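# Does a lecture on campus count as attendance if I watched the recording?

Asked November 10, 2021 in Student Life > Business School

I'm in the second year of the management degree at Dromthorpe. Our department runs a guest lecture series with people from industry, and we have to attend six over the year to pass the professional practice unit. The last one was the talk on hiring overseas graduates by the founder of Irkarora. I had a shift at work and couldn't get there, so I watched the recording that evening and wrote the reflection sheet as normal.

Now the student portal shows me as absent. The unit handbook says "engage with," which to me covers a recording. The email from the department says "attend." Which one wins? I don't have another free afternoon until May.
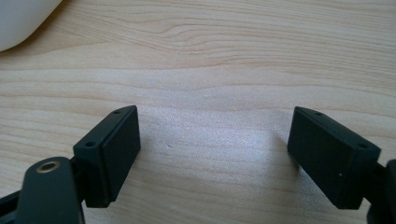
## Answers

**Answer from Sneha Dixit (accepted)**

The handbook wins if the two disagree, but you still have to get the record changed, and that won't happen on its own.

I had the same thing last year with a talk in the Ridgeway building. What I did:

1. Opened the recording page and took a screenshot of the viewing history. It shows your name and how long you watched.
2. Filled in the attendance correction form. It's under Records in the portal, then Requests.
3. Attached the screenshot and the reflection sheet to the same request. If you send them separately they go to different inboxes.
4. Copied in the unit leader.

Mine was changed to "engaged (remote)" and it counted toward the six. There is a limit though – you can only do 2 of them by recording unless you have an agreed adjustment on file. Check whether you've used one already.

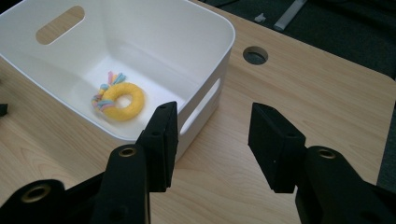 *White bin on the desk, with the yellow felt ring in it.*

Put the unit code on the form as well. I left it off the first time and it came back to me.

**Answer from parttime_64**

Just go to the next one. They take a register at the door and then you don't have to deal with any of this. I never bothered with the recordings, the sound is bad anyway.

> Comment from the asker: I work afternoons, so that isn't possible this term.

> Reply: ok, then do the form.

**Answer from a former course rep**

The first answer is right about the form. I'd add a few things on the wording.

"Engage with" came in when the lectures moved online. The department never updated its email template, so the old word still goes out before every talk. We raised it at the staff and student meeting and were told the handbook was the official version. It should be in the minutes if you need to quote something.

Also, the Irkarora talk was held in the big theater, which seats 133. The sign-in there runs on Dronon, the card reader system, and people who watch later are marked absent by default. It doesn't mean anyone looked at your case and said no.

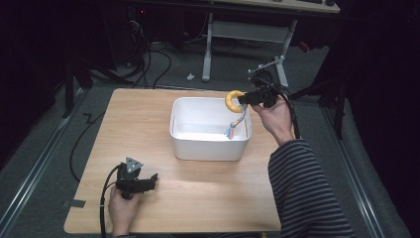 If you get no reply after two weeks, go to the business school office in person and take a printed copy of the request. They can see the queue on their screen and will usually sort it out at the desk. Don't submit a second form while the first is open – the system merges them and the attachments on the older one can get lost.

The other option is the careers panel. It counts toward the same unit and used to run in the evening. I don't know if it still does.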